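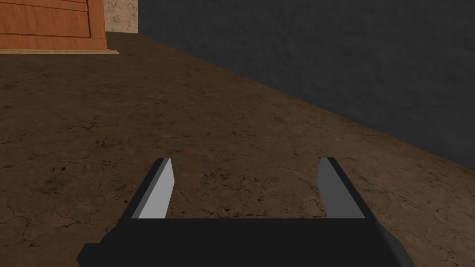

## Kikent gripper sim

Simulation files for the two-finger gripper we are building in the shared workshop at Itby. The view is from the wrist camera, looking past the open fingers.

### What's in the room

- Brown floor with a cracked, dirt-like texture
- Dark gray wall on the right, beige wall at the far end
- Wooden cabinet in the far left corner
- Gripper with a black body and gray inner finger faces

The cabinet is static. You can bump into it but you can't open it yet. Borislav has the drawer joints on a branch.

### Running it

1. Unpack `room.zip` into `scenes/`.
2. Run `python sim.py --scene room --steps 1000`.
3. Frames go to `out/`. Empty that folder between runs or old frames get mixed in.

On the older workshop computer, use 800 steps. It ran out of memory at 899.

### Settings

| Key | Default |
|---|---|
| `start_pose` | `open` |
| `seed` | 401 |
| `floor_tex` | `brown_cracked` |
| `save_depth` | `false` |

### Known problems

- Floor friction is a guess. Mirjana will measure the real printed fingers in June.
- Fingers can pass through each other if both are driven closed at full speed.
- `save_depth` writes the files upside down. Flip them when loading.

### Who to ask

Crisanto Dagdag for the meshes and printed parts, Inès Sabatier for the script. Please don't edit the finger meshes in place; save a copy with your initials.

Last updated 2019-12-31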